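3.2 Preparing the surface and the shirt

Folding was studied on a flat, cloth-covered surface, wide enough for an adult T-shirt to be opened fully with room left at every side. The cover was pulled out toward the corners before each block of trials. Creases were left alone if a shirt could lie across them without shifting.

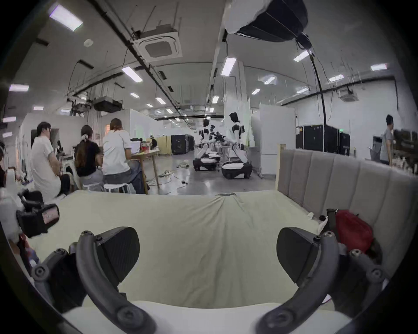

Why cover the surface at all? A bare top lets a light knit slide when one corner is pulled, and the cloth gives enough drag to hold the rest of the garment in place.

Each trial began with the shirt dropped in a heap. We followed the Bodnár order of work: find the collar, open the body, square the hem, fold. Trials at Bukstead used the same order but allowed the folder to begin at either sleeve. A trial ended when the shirt was folded or when 70 seconds had gone by.
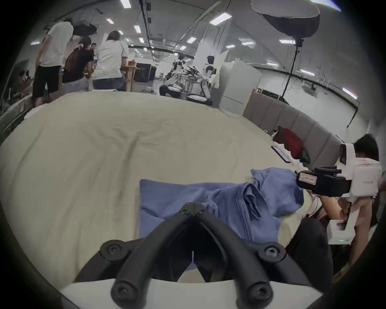
What counts as an opened shirt? Both sleeves have to be clear of the body and the hem visible along its whole length, though small wrinkles are allowed.

Finding the collar took up much of the early part of a trial. A collar has more body than the knit next to it and tends to stand up from the heap, but a bunched sleeve can look much the same. When the wrong part was lifted, the shirt usually had to be put down and started again.
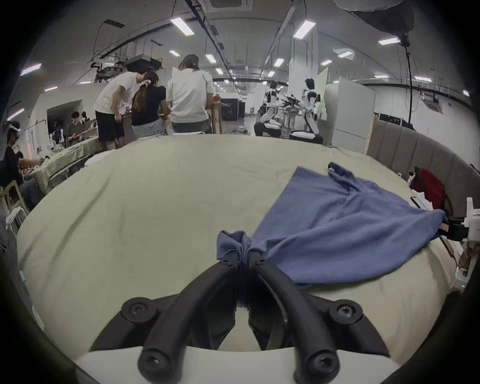
Lifting a shirt by a single gathered point also twists the cloth below it. The twist comes out if the garment is lowered slowly and drawn away from the pinch, and we scored this as part of opening. Of the 79 trials kept for analysis, 3 were scored again after the two raters disagreed on where opening ended and squaring began.

Squaring the hem was done from the two lower corners, with light tension and the shoulders left resting on the cover. Too much tension stretched the hem and left it wavy once released.

Figure 2. Squaring a T-shirt from the lower corners. 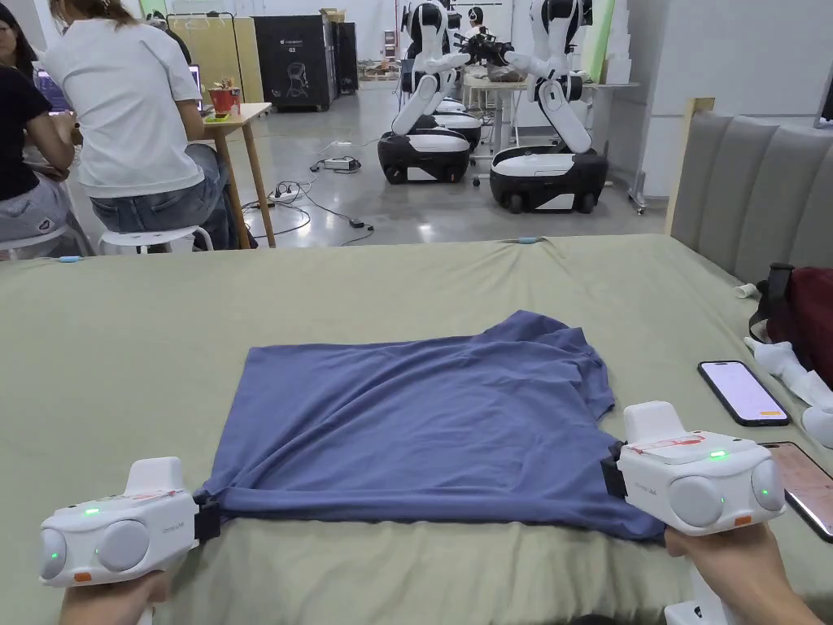 Rakiya Briggs, commenting on the draft, argued that squaring should be timed apart from opening, as the Susolley protocol does, and that a hem stretched out of shape ought to count as a fault even when the finished fold looks neat.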